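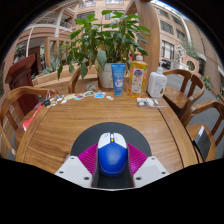

Tidying the Patio Table: What to Hand to a Machine and What to Keep

Our patio table at Salinas collects things. Someone carries out the dish soap, someone else sets down a few cards and packets, and before long there's a mouse and mouse pad sharing the wood with a potted plant, and I'm wondering where to put my coffee. Readers keep asking me whether a robot could clear a table like that by now, so I've been talking it over with my neighbor Braulio Xolalpa, who repairs conveyor arms at Stokelel and has far more patience for the subject than I do!

The easy part

A computer mouse is a friendly thing for a machine to pick up. It's firm, it has two sides to press on, and it doesn't much mind being squeezed. Braulio says soft ribbed fingers help a great deal with smooth, rounded plastic - he's seen hard ones send a part skating clear across a bench.

The middling part

Pump bottles are top-heavy once they're half empty, so any helper, human or otherwise, should take them low on the body and keep off the pump. Squeeze tubes give when you grip them. If the cap isn't tight, well, have a rag ready.

The part I'd still do myself

Loose cards and packets lying flat on wood are miserable to lift, even with fingernails. Slide them to the rim and catch them in your other hand. Clear plastic bags are worse, as they sag and change shape the moment you touch them. And I wouldn't let anything with a motor near my plant leaves just yet.

Helping the machine along (and yourself)

Give each kind of thing a home before you start. I keep a shallow tray for small stuff and a caddy for bottles, and clearing up went from 31 minutes to 22 once I'd settled on them. Move the plant last, wipe along the grain, and push the chairs in when you're done.

Braulio thinks I'll have a table-clearing arm within a few years. I told him it can start with the bag.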